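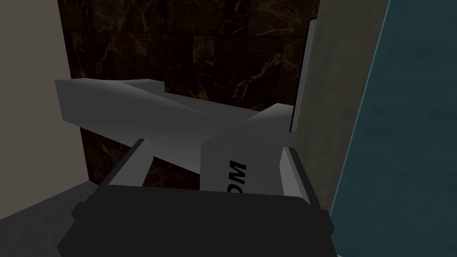 # Relletti two-finger gripper: purchasing and planning information

The Relletti is an electric parallel gripper supplied by Prellik for handling parts of irregular shape. It is offered to manufacturers, training centres and public laboratories, either as a single unit or together with the Uvdale simulation package, in which the gripper may be tried on a customer's own parts before an order is placed.

## What is supplied

- Gripper body with dark housing
- One pair of light grey fingers
- Mounting plate and connecting cable, 2 metres
- Printed handbook and test certificate
- Uvdale licence for one workstation (package order only)

## Main figures

| Item | Value |
|---|---|
| Maximum opening | 100 mm |
| Greatest gripping force | 69 N |
| Order number | 428 |
| Warranty | 2 years |

## Simulation before purchase

Customers who are preparing a budget are advised to begin with the Uvdale package. Part models may be loaded in the usual formats, and the surroundings of the future workplace can be set up with walls, panels and floor surfaces of the customer's choosing. Faceted parts with a long arm and an upright section, such as the rendered piece marked "MO", are a useful trial, as the choice of gripping point affects both the reach of the robot and the space required behind the part.

A simulated grasp does not replace a trial on the finished equipment. Prellik accepts no order for special fingers until a sample part has been received and measured.

## Planning the budget

The price of the gripper is only one portion of the sum to be set aside. Applicants should also allow for the robot flange adapter -- which is quoted separately for each make of arm -- and for guarding, installation and staff training. Replacement fingers are sold in pairs. Where several units are to be bought over more than one financial year, a framework quotation can be requested, and the unit price is then held until the end of the following June.

## Ordering and delivery

Written quotations are issued by the Liepiņa sales office. Requests should state the order number, the make of robot arm, the weight of the heaviest part and the delivery address. Special fingers are made to order and cannot be returned.

Prices and specifications on this page are valid from 14 November 2019 and replace all earlier lists.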